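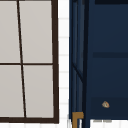

Keeping the Old Windows: A Conversation With the Pratano Housing Office

The Pratano Housing Office has completed the first year of its window repair program, which offers grants to owners of older homes who choose to restore their original windows. The director of the program met with the editors of this bulletin to review the year and to answer questions received from residents.

The office accepted 172 applications from the Grewal and Weko districts. Most came from owners who had already asked a contractor for the price of full replacement.

"People had a quote in hand and did not like it," the director said. "They came to us to find out if the old sash could be saved. In most homes it could. The joints were sound, and the trouble was in the putty, the cords and many layers of paint."

The average grant was $818. It is paid after a final inspection and may be used for labor, glass, putty and weather stripping. Storm windows are covered only when they are fitted on the inside.

Asked about heating costs, the director was careful. "We do not promise a figure. A house with an open chimney and no attic insulation will not be made warm by its windows. We ask owners to have the attic looked at first, and we have delayed several grants until that was done."

The divided window, with its narrow bars between the panes, was the most common type in the applications.
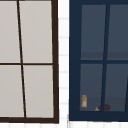
Training and Supply

Finding skilled workers has been the main difficulty. The office signed an agreement with Zokatness, a building trades school, to offer an evening course in glazing and sash repair. The first class finished in August.

"We had owners waiting four months for a repair that takes two days," the director said. "That was our failure in planning. We opened the grants before we had the people to do the work."

Old glass has also been hard to find. The office now keeps a store of salvaged panes, 1076 at the last inventory, which approved contractors may draw from at no charge. Owners who are removing windows are asked to call before putting them out for collection.

The Coming Year

The program will extend to rental buildings of up to six units. Landlords must give tenants written notice of the work and may not pass its cost on through rent. The maximum grant for a rental building will be $2870.

"Tenants asked for this from the beginning," the director said. "They live with the drafts and pay for the heat."

Application forms are available at the front desk of the Housing Office and at both district libraries.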